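Search this site: Go Clear

Groluver Technical Centre
Course: Robots in Repair and Take-Apart Work
Handout 4: Rules and good practice at the bench

Last changed 1/26/22

1. What this handout is for

In the first three handouts we spoke about arms, joints and simple programs. Now we come to the rules. Many students find this part dry, and I understand them, but the written test contains more points for rules than for programming. Please read the whole text before you come to the practical hour, and bring it with you on paper. Phones stay in the lockers.

The rules come from three places. First there are the general safety standards for industrial robots, mainly ISO 10218 in its two parts. Then there is the technical specification for robots which share a space with people, ISO/TS 15066. The third place is our own house rules, which we took over from the Lovilby workshop and changed where our room is different. When a house rule is stricter than the standard, you follow the house rule. When you believe that a house rule is weaker, you tell the teacher, and we look at it together.

2. Risk assessment comes first

No arm is switched on before there is a risk assessment for the task. Please notice the words "for the task". It is a common mistake to make one assessment for the robot and then to use it for everything the robot does. An arm that carries a foam block and an arm that carries a sheet of metal with sharp edges are two different cases, even if the arm and its speed are the same.

The assessment must name:

- the part which is moved, its weight and its edges
- the tool on the wrist
- the points where a hand or a finger can be caught
- what happens when the power goes away in the middle of a movement
- who may enter the area, and when

The fourth point is forgotten most often. Some grippers open when they lose power or air, and then the part falls. Others keep it closed, and then a person who is caught can not get free so easily. You must know which kind you have, and write it down.

3. The take-apart task with desktop computers

Our main exercise this year is the opening and sorting of old desktop computers, as in the Naidu project. It is a good exercise for this course, as one machine contains heavy parts, light parts, sharp metal, soft cables and small boards which do not like static electricity. For each of them a different rule is the important one.

Before the exercise the computer is disconnected from the mains, and the power cord is put away in the box. The power supply unit is never opened, not by the robot and not by you. There are capacitors inside which can hold a charge after the cord is out. It goes as one closed piece to the Cukesberg collection point, where they have people with the right training.

The case lies on its side with the opening upward, so that the arm can come from above. Drives, memory modules and boards are lifted out one after another, and each piece goes to its own place. Where a fixture tray has a slot for a piece, the piece goes in the slot. A part that is only laid down on the rails of the table can slide, and then the next programmed position is wrong.
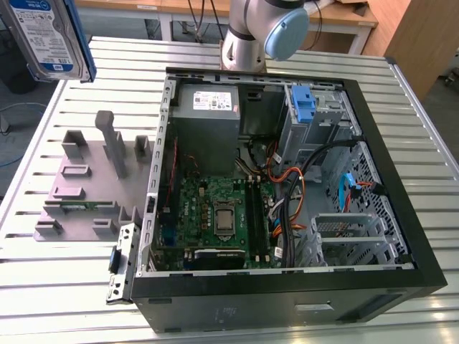 Cukesberg wrote to us after reading last year's version of this handout that the order of the steps matters more to them than the speed, and that they would like to see the storage drives taken out and registered before any other part leaves the case, "as a drive without a number is for us a drive we can not accept". We have taken this into the house rules, see section 5.

4. Good practice with cables

Cables are the most difficult thing in this exercise. A rigid part stays where the program expects it. A cable does not. It hangs over other parts, it springs back, and it can lie differently in two computers of the same model.

Therefore:

4.1 Data and power cables are unplugged at the drive before the arm takes hold of the drive. Pull at the plug and never at the wire.

4.2 Cables which stay in the case are moved to the side, away from the path of the arm.

4.3 If the arm stops with a force alarm, do not simply press "continue". Put the arm in the safe state, look for a cable that is still holding, free it, and only then go on. Two alarms on the same part mean that you stop the exercise and call the teacher.

4.4 The hose and the cables of the robot itself are also cables. Check that they have enough length for the full movement of the wrist.

5. Drives and data

A hard disk can contain private letters, school marks or bank papers of the person who had the computer before. The rule is easy: we do not connect a drive to read it, also not "only to see if it works".

Every drive gets a number in the drive book when it leaves the case. Write the maker, the capacity from the label and the place where you put it. The drives are kept in the locked cabinet until collection. In July, before the summer closing, the book and the cabinet are compared line by line, and both must agree.

6. Static electricity

Wear the wrist strap when you touch boards or memory modules by hand. Hold the board by its edges. The fingers of the gripper that touch a board should be of a material which leads the charge away slowly. Ordinary plastic fingers are allowed for parts that go only to recycling, but not for parts that shall be used again. If you do not know for what the part is meant, treat it as a part for reuse.

7. Speed and people

While teaching positions, the arm runs in manual reduced speed, which the standard limits to 250 mm per second. The enabling switch is in your hand the whole time, and you are the only person inside the marked area. A second student stands at the emergency stop and does nothing else in these minutes. No talking over the shoulder, please.

Long sleeves are rolled up or closed at the wrist. Long hair is tied. Rings and necklaces are taken off.

8. To prepare for the next hour

Write a risk assessment of one page for lifting a drive out of an open case and placing it in a tray. Use the list in section 2. Say clearly what your gripper does when the power fails. Then read section 4 again and add one danger with cables which I have not mentioned. Hand it in on paper at the start of the hour.

Groluver Technical Centre, Robot Workshop. For use in the course only. Please ask before copying.
Contact the course office | Back to top
Shares 2 Comments 26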